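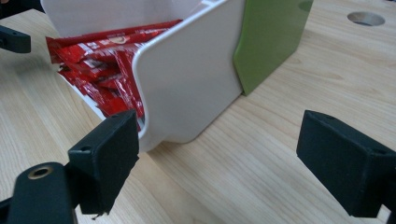 What is happening to the snack table at Trososbridge library? It's staying, it's moving to the back room by the radiators, and from November it will be open every afternoon the library is, school holidays included.

Home News What's On Letters Contact

Reading time: 7 minutes

I'd better own up that I have eaten a fair amount off that table over the years, so you can take this report with whatever pinch of salt you like. (Ready salted, for preference.) But it's been the main thing people have stopped me about outside the chemist's for the past fortnight, and there have been some very odd versions doing the rounds. One man told me it was being replaced by a coffee chain. A lady in the post office queue had heard the whole library was shutting. Neither is true, so I went along and asked.

For anyone new to town, the after-school table began when the number 9 bus was cut back and a whole lot of children from the Estrella estate were left hanging about until the later one came. The bus shelter there has a roof but no sides, and you know what the wind does on that corner. Marilou Lumbao was running the children's section at the time and she started letting them wait indoors, and then of course they were hungry, and then she started bringing things in. Crisps, mostly, and biscuits, and satsumas in the winter. She paid for it herself for most of a year before anybody thought to ask her.

These days she's the branch manager and there's a proper tin for donations on the front desk, plus a bit of money each term from the town council. The rule has stayed the same all along: if you're under sixteen and you're waiting, you can have something, and you don't have to borrow a book or show a card.

The trouble this autumn was space. The table has always been just inside the front doors, next to the large print, and on a wet afternoon you could hardly get a pushchair past it. Two complaints went in over the summer, one about the blocked doorway and one about crumbs in the large print (I do have some sympathy with that one, having once opened a thriller and found half a custard cream in chapter four). So the question went to the council's amenities meeting, and that's where the rumours started, I think, because the agenda item just said "Removal of table, library" and left everybody to fill in the rest.

I was at the meeting. It was a cold evening and there were more of us in the public seats than I've seen since the business with the car park. Crisanto Navarro was in the chair and he let people speak for as long as they wanted, which was good of him, although it did mean we got onto the car park again.

The best speech of the night came from Kristine Saludo, who used to wait at the table herself and is now training to be a nurse. She said she did all her GCSE revision there because her little brothers were impossible at home, and that she'd have gone and sat in the shopping arcade otherwise. "It was warm and there was something to eat and Marilou didn't ask me how I was getting on," she said. "I really needed somebody not to ask me how I was getting on." That got a clap, and not a polite one either!

Not everybody was in favour. Efren Panganiban, who has the newsagent's across the road, made the point that he sells crisps too, and that a free packet in the library is a packet he hasn't sold. He was perfectly nice about it. He also said he'd rather have the children in the library than six at a time round his magazine rack, and I noticed that he put his hand up for the move when it came to a show of hands at the end. I asked him afterwards whether he was happy with how it had gone and he said he'd be happier if the bus came back.

There was a fair bit of talk about what should be on offer. One councillor wanted it to be fruit only. Another thought that was all very well but had he met any fourteen-year-olds. They settled on leaving it to the library, with fruit put out first and the packets brought out after, and a promise to have something every day for children who can't have nuts or dairy. Marilou told me they were doing most of that already, but she was glad to have it written down.

So, the back room. If you haven't been in there for a while, it's the one they used for the toy library, through the double doors past local history. It has its own toilet and a sink, and the radiators work, which is more than can be said for the ones at the front. The council has agreed to put in 500 pounds for paint and some decent chairs. The door that sticks is going to be planed. There'll be plug sockets along one wall for charging phones, and a couple of lamps, because the strip light in there gives everybody a headache, me included.

Opening times are the bit to cut out and keep. At the moment the table stops at 5 and doesn't run in the holidays at all. From November it'll start at 3 and go on until 7 in term time, so it covers the late bus properly. In the holidays it'll run from lunchtime until the library closes. Rosalinda Espiritu, who some of you will know from the Plumis Road playgroup, has been taken on part-time to look after it, and that's a paid post for a year to begin with. She's keen to get a few board games in, and somebody has already offered her a chess set with most of its pieces.

I did ask what happens after the year is up. The answer was that it'll go back to the same meeting, and that they'll want to know how many children are using it. Marilou isn't wild about that part. Up to now there hasn't been any signing in, and she reckons a few of the regulars would turn round and walk out if you handed them a clipboard. They're talking about a simple tally kept at the desk instead, with no names. I hope they stick to that.

One thing that didn't get sorted out is the bus itself. A letter is going off to the bus company asking for the 9 to go back to the old timetable, and the council is going to ask whether the shelter could be given some sides at least. I've been writing about that shelter for longer than I care to remember and I wouldn't hold your breath, but if you use the route, or your children do, it's worth sending in a letter of your own. The more that land on the mat the better. There's a sheet at the library desk with the address and the points to mention, and you can take as many as you like for the neighbours.

Meanwhile, the table carries on by the front doors until the back room's painted, so please don't tell your children it has gone. There will be a few days of muddle while the chairs arrive. The large print is staying where it is, I'm told, and will be getting a good hoover.

If you'd like to give something, the library can take sealed packets, fruit, squash and juice cartons at the desk at any time it's open. No home baking, I'm afraid, however good it is, as they've got to be able to read the label. They're all right for biscuits just now but always short of things for the ones who can't have dairy. They could also do with board games, beanbags in reasonable condition, and a kettle for the grown-ups, as the old one has started tripping the fuse.

Painting begins at 9 in the morning on the first day of half term, and Rosalinda says anybody who can hold a brush is welcome. Bring an old shirt. The colour hasn't been settled yet; the children were given three to vote on and it was a dead heat between the yellow and the green when I left.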